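Caderno de laboratório, célula Negash
Agosto, entrada 33
Registro: Abrehet Alemayehu
Revisão: Nahom Habte

Assunto: aplicação da norma interna de fixação e área livre à célula de manipulação.

Iniciou-se às 9h40 a verificação prevista no procedimento Porkovero, versão 7. O documento exige que todo dispositivo montado em placa perfurada seja preso à mesa por pelo menos dois grampos antes de qualquer movimento do braço em modo automático. A redação anterior falava apenas em "fixação adequada", o que dava margem a interpretações distintas entre turnos.

Itens acordados com N. Habte:

Velocidade limitada a 40 mm/s na primeira passagem após qualquer troca de dedos da garra. O limite só é retirado mediante rubrica no formulário Fokent.

Parafusos dos dedos conferidos com torquímetro no início do turno. Valor anotado, e não apenas "ok".

Cabos que desçam até o piso devem ficar fora da trajetória programada. Caso a trajetória mude, o traçado dos cabos é revisto no mesmo dia.

Peças soltas ao alcance da garra constam da lista de objetos da sessão. O que não estiver na lista é recolhido antes da partida.

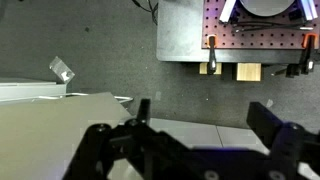
Permanece em aberto a questão dos calços. O procedimento não define material nem altura mínima, e a equipe de Jultby adota critério próprio. Proponho incluir uma tabela no anexo B e suspender, até lá, o uso de calços sem identificação. N. Habte concorda com a tabela, mas considera a suspensão excessiva para ensaios sem carga.

Pendências: enviar a minuta do anexo a Jultby; corrigir a numeração da seção 7, que repete o item 7.2; confirmar se a parada de emergência entra na mesma folha de verificação ou em folha separada.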